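Ticket 2995: Saved address keeps reverting at checkout
Product: Mallemine storefront, Rudside theme
Status: Closed

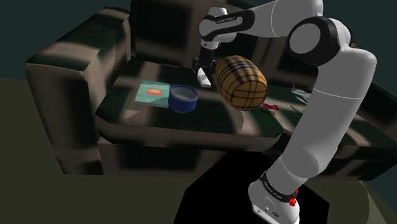
Opened by Merike Rebane

When a returning customer changes their delivery address at checkout, the order confirmation shows the old one. The account page shows the new one. We had 13 orders go to old addresses in April before a customer called us. Guest checkout is fine.

Steps:
Log in with an account that already has an address.
Go to checkout and edit the street line.
Place the order.
Open the confirmation email.

Expected: new street. Got: old street.

Support, 9:40 am
Could not reproduce on a clean store. Which shipping add-on are you running, and is address caching on?

Merike Rebane, 10:15 am
Grarkiron Shipping, version 14. Caching is on. I don't remember turning it on. Log line from a failed order:
address_lookup: using cached record, code 303

Support, 11:05 am
Code 303 means the add-on found a stored address and skipped the new one. Please go to Shipping, Advanced, turn off "Reuse last quote address", save, and clear the store cache. Then place a test order.

Merike Rebane, 11:50 am
Turned it off and cleared the cache. Same result with my test account. A brand new account works.

Support, 1:20 pm
Old records stay in the quote table after the setting is changed. Run "Rebuild quotes" from the same screen. Open carts will lose their shipping price until the customer reloads the page.

Merike Rebane, 2:35 pm
Rebuild finished. Two test orders on the old account, both with the right street in the email and on the Balogun packing slip. Leaving the setting off. OK to close.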